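# Visita a la jornada de puertas abiertas de Drekia, 13 de agosto

Apuntes de la tarde, ordenados después en casa.

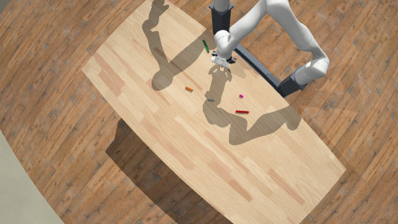
¿Puede ya una máquina encargarse de las tareas de casa o de la trastienda de un comercio?

De alguna tarea suelta, con los objetos conocidos y alguien cerca, a ratos. De una casa entera o de una tienda en marcha, todavía falta bastante.

Con esa pregunta fui a Drekia, que abre el taller una vez al año a clientes, proveedores y curiosos. Llevo la compra de equipos de una cadena pequeña de droguerías y en la oficina se habla cada mes de «poner un robot» para reponer y para ordenar el almacén. Quería ver el trabajo de cerca antes de la siguiente reunión. La nave está en un polígono, a diez minutos a pie de la parada del autobús, y la entrada era gratuita con inscripción previa. Éramos 18 en el grupo de las cuatro.

## La sala de simulación

El recorrido empieza delante de unas pantallas. En Drekia casi todo se prueba primero en simulación: una mesa larga de madera clara, dos brazos montados en el mismo lado y unos bloques de colores repartidos por el tablero. Los ejercicios consisten en coger un bloque, llevarlo a otro sitio, juntarlo con otro, dejarlo alineado. Los bloques no son todos iguales. Hay barras alargadas y alguna pieza corta, y la forma cambia la manera de agarrarlas.

Me llamó la atención el cuidado con la luz. Los brazos proyectan sobre la madera sombras grandes y marcadas, y un bloque azul grisáceo que cae dentro de una de ellas se distingue mucho peor que los demás. La guía explicó que lo dejan así a propósito. En una cocina de verdad la lámpara está donde está, y el propio brazo tapa lo que tiene que recoger.

Según nos contaron, la semana anterior habían lanzado 1.480 intentos del mismo ejercicio cambiando la posición de las piezas. Pregunté por el porcentaje de aciertos y la respuesta fue que depende de qué se cuente como acierto. Si el bloque acaba en la zona correcta pero torcido, para ellos vale. Para un estante de droguería, no siempre.

## El taller

Al otro lado del pasillo están las máquinas físicas. El proyecto que más gente reunía se llama Plamum y se dedica a recoger una mesa después de comer. La demostración era con vasos de plástico, platos y cubiertos, que había que dejar en una bandeja. Tardó 12 minutos. Dejó bien los platos y los vasos, y con los cubiertos tuvo problemas: un tenedor pegado al borde del plato se le resistió varias veces y al final lo apartó un técnico con la mano.

Un señor del grupo comentó que él tarda menos de un minuto. El técnico le dio la razón y añadió que el robot puede hacerlo a las tres de la mañana. Me parece un argumento aceptable para un hotel, menos para una familia.

La segunda demostración era de Juratance, una empresa que alquila espacio en la misma nave y trabaja para comercio. Su equipo coloca cajas en una balda a partir de un carro. Con cajas rígidas y del mismo tamaño funcionó sin paradas mientras estuvimos delante. Después cambiaron a bolsas de recambio de jabón, que se doblan, y el ritmo bajó mucho. Dos acabaron tumbadas. El sistema las dio por buenas.

Apunté tres cosas de esa parte – son las que me interesan para la oficina:

- El carro tiene que llegar cargado en un orden fijo. Ese orden lo prepara una persona.
- La balda debe estar vacía o con huecos claros. No retira producto caducado ni pasa lo antiguo delante.
- Cada referencia nueva exige una puesta a punto. Con cajas dijeron que es rápida; con envases blandos no quisieron dar plazo.

## Preguntas y precios

Al final hubo una charla corta en la cafetería. De precios se habló poco. Juratance trabaja con cuota mensual y no la publica. Drekia no vende todavía el sistema de recogida de mesas y no prevé hacerlo para particulares a corto plazo.

Salió el tema de la ropa, como era de esperar. Doblar toallas lo tienen en pruebas y no lo enseñaron. Sobre limpiar un baño, la respuesta fue un no bastante rotundo: agua, superficies brillantes, poco espacio y productos que no conviene volcar. Agradecí la claridad. En la feria Ifans del año pasado me dijeron a todo que sí.

También pregunté qué pasa cuando algo se cae al suelo. En las dos demostraciones la máquina se para y avisa. Recogerlo queda para quien esté por allí.

## Lo que me llevo

Para nuestras tiendas no lo veo este año. En el almacén central sí hay un rincón, el de las cajas de detergente, donde se repite el mismo movimiento toda la mañana y los formatos apenas cambian. Ahí pediría una prueba de 10 días con nuestro propio producto y con la luz que tenemos, que es mala.

Queda pendiente que me manden la ficha técnica con el peso máximo por caja. Para quien quiera ir el año que viene: el grupo de la mañana tiene más tiempo de taller, y conviene llevar calzado cerrado porque sin él no dejan pasar.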